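Camuso Stands and Holders – Gallery

Home | Gallery | Orders | Contact

Camuso is a small workshop run by Kumaresan Palaniappan and Sreekumar Chowdary. We make wooden stands, pegs and holders for kitchens, halls and workbenches. Everything is turned and finished on site, and most pieces are sold through the Zillport craft market or by post. The pages in this gallery are changed when new work is ready, so a piece you saw last time may have moved to the archive.

Peg stands are what we are asked for most. The plain one has a base and a single upright post, and people use it for mugs, rings, rolls of tape or kitchen paper. We can make the post to any height up to 27 cm. Anything taller needs a wider base – please ask before ordering.
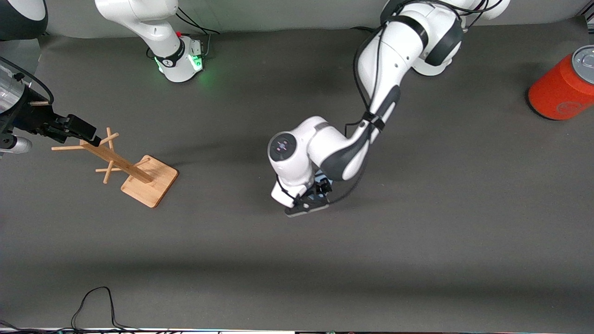

Wood for the stands comes from the Aguirre yard, mostly beech, with ash when there is enough of it. Beech takes oil evenly and marks less in daily use. Ash has a stronger grain and costs a little more. A wooden stand shows up well on dark grey, with a red canister at the other side for a bit of colour, and we would suggest a similar dark worktop or shelf to anyone choosing between a pale finish and a stained one. Stained stands look better on light surfaces.

Finishes
Clear oil, dark oil or unfinished. Unfinished stands should be oiled at home before they go anywhere near a sink.

Care
Wipe with a damp cloth and dry straight away. Do not soak. A post that works loose can be sent back to us and we will glue it again free of charge within 2 years of purchase.

Orders
Single stands are usually posted within 2 weeks. Shops should write to Sreekumar for the trade list. The Zeltano cafés took a large order in February, so there may be a short wait for beech stands with dark oil – the other finishes are in stock.

Offcuts
Bags of beech offcuts are available at the workshop door until 4 in the afternoon. Collection only, cash or card.

Next gallery: hooks and rails
Previous gallery: spoon rests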